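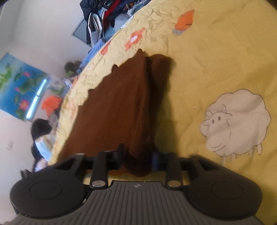 Sandamali Begum's view, sent to me after she had read a draft of this chapter, was that I should stop calling knits "stretchy fabric" and get to the loops on page one, otherwise students spend the whole term thinking that the yarn is doing the stretching.

Fair enough, Sandamali. Loops on page one!

Home | Contents | Chapter 5 | Glossary | Instructor Resources | Sign In

Chapter 5
Knits: Fabric Made of Loops

In the last chapter we spent a long time with woven cloth, with its two sets of yarns crossing at right angles, over and under, all very orderly. Knits are a different animal. A basic knit can be made from a single length of yarn, bent into a loop, with another loop pulled through it, and another through that, until you have a scarf or a sock or a sweater. If you've ever snagged a cuff on a door handle and watched a row pucker up right across your arm, you've seen the structure for yourself (and probably said a word I can't print in a textbook).

Now try something for me. Take a cotton T-shirt, one you don't love, and pull it sideways. It gives quite a lot. Pull it from top to bottom and it gives less. The fiber is the same cotton you'd find in a bedsheet, and a cotton fiber barely stretches at all. What's changing is the shape of the loops. Pull sideways and each loop gets wider and shorter as yarn slides out of its legs and into its head and feet. Let go and the loops try to return to the shape they like best. They usually get most of the way there.

I teach this with a piece of clothesline about as thick as my thumb, which I loop up on the front desk while people are still finding their seats. It looks ridiculous. But you can see each loop from the back row, and you can see the rope move from one part of the loop to another when a student tugs on it. If you're reading this at home, a shoelace works fine.

Two directions, two words

You'll need two words for everything that follows, so let's get them over with. A wale is a column of loops, running up and down the length of the fabric. A course is a row of loops, running across it. I mixed these up for my entire first year and finally got them straight by thinking of a racecourse, where the runners go across in front of you. Habibur Patwary has a trick of his own for wales, but it only works in Bangla, so I'll leave it with him.

Gauge is the number of wales and courses in a given measurement. A hand knitter will tell you a yarn knits up at 22 stitches to four inches, and that tells you a great deal: how heavy the fabric will be, how much it'll drape, whether wind will go straight through it. Machine knitters use gauge to talk about the spacing of the needles on the machine, which isn't quite the same thing, and you should always ask which kind a person means. I once ordered samples from Kälin without asking. I got a box of lovely fabric far too fine for what I had in mind, and it became cleaning cloths for the lab.

Weft knits and warp knits

Most of the knits in your dresser are weft knits. The yarn travels across the fabric, course by course, the way it does in hand knitting. Jersey, rib, and purl are the three basic weft structures, and we'll take them one at a time in section 5.2.

Warp knits are made the other way around, with many yarns traveling lengthwise and zigzagging between neighboring columns. Tricot is a warp knit and so are a lot of swimwear fabrics and athletic mesh. They're stable, they don't ladder the way a jersey can, and you pretty much can't make them by hand with two needles. Section 5.4 is all theirs.

Why cuffs are ribbed

Look at the ends of almost any sweater and you'll find ribbing: wales that face you alternating with wales that face away. The two kinds want to pull in opposite directions, and the fabric folds up on itself like a tiny accordion. It takes up less width when it's relaxed and opens out when you push your hand through. Then it closes back up around your wrist. It does that without any elastic, and I still think it's one of the cleverest things in the whole textile business.

Plain jersey, by comparison, curls. Cut a square out of that T-shirt you don't love and the side edges will roll toward the back, while the top and bottom roll toward the front. Beginners think they've done something wrong. They haven't, the loops are just a little unbalanced between one face and the other, and a free edge lets them show it.

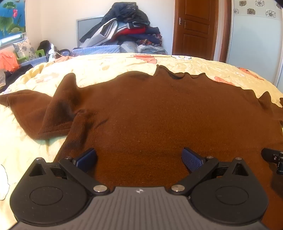

Figure 5.2. Brown knit sweater laid out on a bed, left sleeve folded back, with ribbing at the cuff.

Fuzz, pills, and gravity

Knits get fuzzy sooner than most wovens do. The yarns are often softly twisted, and fiber ends work their way out with rubbing. Once there are enough loose ends they tangle into pills. Our lab tests for this with a tumbling box that everyone calls the Pliker, after the name on its lid, and in September 2023 we ran one batch of wool jersey in it for so long that the sample was more pill than fabric. Lot 1592, if you ever visit and want to see it. It's pinned up by the sink.

And then there's gravity. A woven shirt can live on a hanger for years. A heavy sweater on a hanger is a column of loops holding up all the loops beneath it, and over time the wales get longer and the shoulders grow two little bumps. Wet is worse. A big wool sweater can soak up a surprising weight of water, so lift it out of the basin with both hands underneath, roll it in a towel, and dry it flat. Pat it back to its measurements while it's damp. Knitters call that blocking, and you'll do it in Lab 5A with a swatch you've measured beforehand.

We use cookies to remember your place in the book and to see which chapters are read most. Accept | Manage settings

Before you start section 5.1

Bring these to the first session: a swatch of jersey and a swatch of rib, each at least six inches square, a ruler, a pick glass if you own one, and a blunt needle. The department in Cisturville keeps 41 pick glasses in the gray cabinet, and they go quickly, so come early if you need to borrow.

Measure both swatches flat and write the numbers down before you do anything else to them. Then stretch each one across the courses as far as it'll comfortably go, hold it for a slow count of ten, let it rest on the table for a minute, and measure again. Keep your figures in pencil. We'll be coming back to them in Chapter 7, when the same swatches go through the wash.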